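Setting Up a Small-Parts Bench: Your Questions, Answered

By Kulsoom Sial
November

Last updated: November, with two new questions from readers at the end

I get a lot of mail about the assembly bench posts, and after a while I noticed I was typing the same replies over and over (sometimes to the same people, hi Atif!). So I've gathered them up. If you're putting together small molded things with fiddly metal bits, in a shop or a spare room, I hope some of it saves you an evening.

Do I really need a bench with two levels?

Need, no. But I'd never go back! I worked on one flat table for years and my elbows were forever sweeping pins onto the floor. With two tiers the big parts get the top board and the little parts live underneath, and your hands learn the trip surprisingly fast. Mine at home is a secondhand Erkberg with a wobble. The one I keep drooling over is bright yellow. 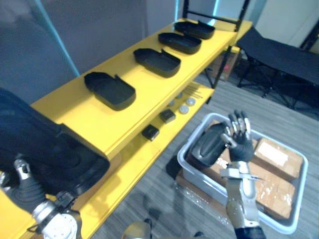 Trays along the top board, blocks, discs and rods down below.

Why such a loud color?

Black parts! A small black block on a dark bench is as good as lost, and I've spent far too much of my life patting a gray mat at eleven at night. On yellow you just look and there it is. Silver pieces are a bit trickier because a glossy surface throws light back at you, so if you're painting your own I'd go for a satin finish. Aqeel Hayat wrote in to say he used leftover kitchen paint and it chipped within a month, so do prime it first.

How far apart should I set the trays?

A hand's width is my rule, and I don't measure it. You want to be able to reach in for one without nudging its neighbor. What matters more to me is that they all face the same way. If the notch is on the right on the first one, it's on the right on every one, and then you don't have to think about it when you're tired. I turn them all before I touch a single small part, even when I'm in a rush.

Can I keep closed ones and open ones in the same row?

Sure, I do it all the time. Keep the closed ones together at one end and the open ones together at the other, and you can see where you are with one glance, even if the phone rings and you wander off for fifteen minutes.

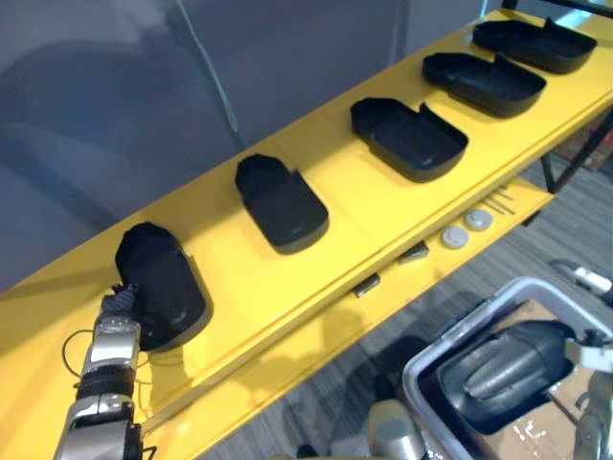 The one thing I'd avoid is mixing them up, closed, open, closed, open. I tried that once with a batch of 58 and ended up prying lids off things I'd already finished, and two of them cracked. Never again.

What do I do with loose pins and rods?

Lay them flat in a bundle, all pointing the same way, and keep them well away from anything round. Round things roll into them and then you've got a nest. I put out only what I'll use in the next little while and leave the rest in the box. (I once opened a bag of 2000 straight onto the bench. I'm still finding them in my slippers.)

Do you use little cups for the small parts?

I used to, and I had a whole set from Yeh that I loved the look of. These days I mostly put parts right on the board in small groups. Cups hide how many you have left and I kept tipping them over. If you have cats or a door that slams, ignore me and use cups.

Is a wooden table all right for this?

Yes, completely! A pale wooden top is lovely to work at and it's much easier on parts if you drop one.

p. 15 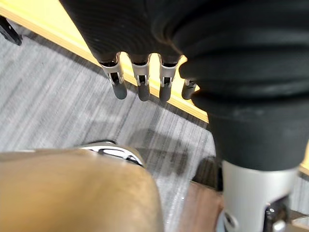
I like to keep at least one plain wood surface nearby even when the main work happens on the shelf. It gives you somewhere to lay out the instructions, your coffee, the part you're not sure about. Wipe it down with a barely damp cloth and dry it right after. Zarmeena Pirzada swears by Clumine polish on hers, but I found it left things slippery, and slippery is the last thing I want under a pin.

How often do you clean up?

Every time I finish a row, just a quick once-over with a soft brush, and then properly at the end of the day. Dust shows up on matte black like you wouldn't believe, and it loves to settle into grooves and folds.
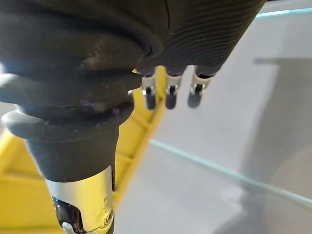

A dry paintbrush gets into those spots better than any cloth I've tried. For smudges I use a drop of dish soap in warm water, and I stay away from anything with a strong smell, especially on rubber.

Where should the light go? (new)

Off to the side and a little behind you, high up. Straight overhead and you get a glare spot on everything shiny, and your own arms throw a shadow right over the lower shelf. Haf Vaughan clips a Cesard lamp to the upright and moves it along as she works, and I've been copying her ever since.

How many can I expect to do in a day? (new)

Oh, I dread this one. On a good day, with the radio on and no visitors, I've done up to 200 of the very simple sort. On a normal day it's far fewer, and I stop when I start putting things in backward.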